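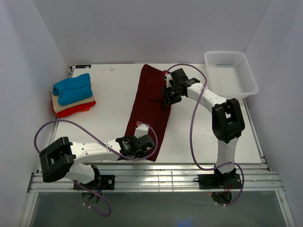
Figure 3. The two-arm folding cell at the Vevthorpe open day, with a maroon cloth on the board, the folded stack at left and the basket at right.

4.2 Demonstration to visitors

The folding cell was shown to the public at the Vevthorpe open day in November. The purpose was to observe the system under conditions that the laboratory trials in Section 4.1 did not cover: frequent stops, questions put to the operator during a run, and cloths chosen by people with no knowledge of the controller. The layout is given in Figure 3. Both arms are mounted on the front rails and reach over a flat white board enclosed by pale walls at the back and sides.

Visitors were admitted in groups of 11 and stood in front of the rails behind a barrier. One visitor in each group picked a cloth, which the operator (Sorensen or Prothero) laid lengthwise on the board. The starting pose was left uncorrected unless part of the cloth lay outside the reach of both arms. In Figure 3 the cloth lies slightly skewed, with a fold line across its upper portion, the left gripper near its lower end and the right gripper over the upper right. Skewed poses of this kind were common during the day and account for most of the regrasps discussed in Section 5.

The controller was the Garrido release described in Section 3, with two changes. Arm speed was lowered to meet the site safety rules, and the pause between grasp and lift was lengthened so that the operator could name each step aloud. Neither change affected the choice of grasp points. The folding order was fixed in advance, and a run was ended by the operator after three failed grasps at the same corner.

Each group saw six runs. Gwynne kept a written log of stops, their cause and the step at which they took place. Stops requested by a visitor were logged apart from those called by the operator — a distinction missing from our earlier report on the Nirnberg visit, where the two were pooled and could not later be separated.

Two points from the log bear on the design of the cell. First, thick cloths with a fuzzy surface were harder to release than thin ones, and the upper layer was at times dragged when the gripper withdrew. Second, visitors at the ends of the barrier had a poor view of the far part of the board, where the first fold is often made. Several asked for that step to be repeated. A raised platform has been proposed for the next demonstration, at Rarnis, but has not been tested.

No claim is made here about success rates. The cloths were not drawn from the test set, the operators spoke throughout, and runs stopped at a visitor's request were not resumed. The log is used only to select the cases examined in Section 5.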